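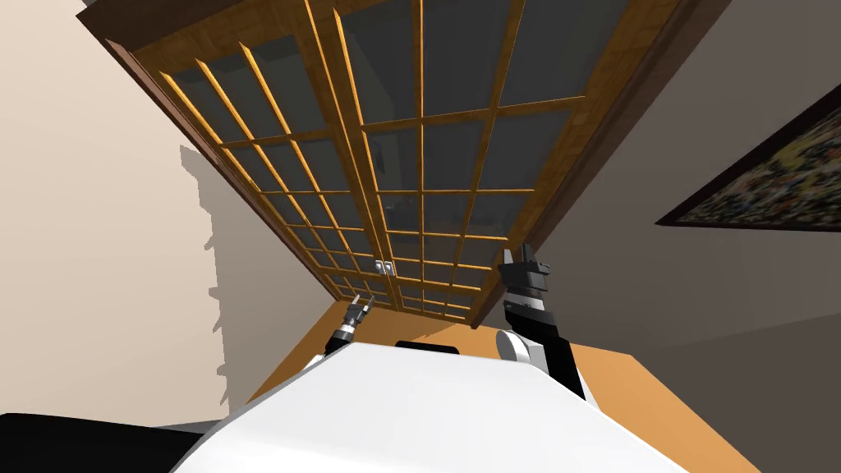 Benden council votes to keep its drafty windows, for now

Last updated: 28 Jan 2024

BENDEN. After a meeting that ran long enough for the heating in the hall to switch itself off, the town council has voted to put off its plan to replace the old divided windows and glass doors along Tornier Street.

The plan, first floated in December, would have let owners in the historic district swap their small-paned wooden windows for single sheets of sealed glass. Under the current rules, anyone with a front on Tornier Street must keep the same number of panes the building had when the district was drawn up. The rule fills 51 pages, two of which deal with putty.

Supporters of the change said the old windows leak heat. Opponents agreed that they leak heat and said this was part of living on Tornier Street.

"I have been cold in that house for most of my adult life," said Vinzenz Stöckli, who has the corner house opposite the bakery and spoke against the plan. "You get used to it. You buy a sweater. My father had the same sweater."

He then held up the sweater, which the chair asked to have noted in the minutes.

Cristóvão Sampaio, who rents out the two apartments above the old Jansen shoe store and would like to go on doing so, saw it differently. His last tenant moved out after one winter, he told the council, and left behind a thermometer taped to the kitchen wall as a sort of goodbye note. A window firm called Vevero had quoted him $830 for each new sealed unit, fitted. Restoring the old ones, pane by pane, would cost more than $300 a window before anyone touched the frame, and he would still be able to feel the wind in his hair while doing the dishes.

Vevero had sent a man with a sample. It was a sheet of glass with thin strips stuck on the inside to look like separate panes, and it was passed along the front row with great care. One resident said that from across the street you could hardly tell. Another said she did not live across the street. The sample came back to the man from Vevero with a good many fingerprints on it and no orders.

The council's building officer tried to steer a middle course, suggesting that owners be allowed to put a second, clear window on the inside and leave the street side alone. This had the effect of uniting the room. Stöckli said it would ruin his window sills, where he keeps his geraniums. Sampaio said it meant paying for new windows and keeping the old ones too, a deal he called "very Benden."

There was also the question of doors. The draft treats any glass door with more than one pane as a window, unless it opens onto a garden, in which case it is a gate. A member of the public asked what happened if the garden had been paved. The building officer said he would look into it. He had said the same in December, according to the minutes, about balconies.

The vote to put off the decision was 4 to 3. The council will now pay for a survey of heat loss on the street, to be done while it is still cold enough to be worth doing. Owners who want to take part can sign up at the town office, which is on Tornier Street and has asked visitors to keep the front door shut.

Until then the old rule stands, and so does the fine, set at $100 for each window changed without a permit. It has been handed out once, to the council itself, over a restroom window in the town office. The bill is under appeal.

Sampaio said afterward that he would wait for the survey and had bought some heavy curtains in the meantime. Curtains are covered on page 38 of the rules, and he had not yet read it.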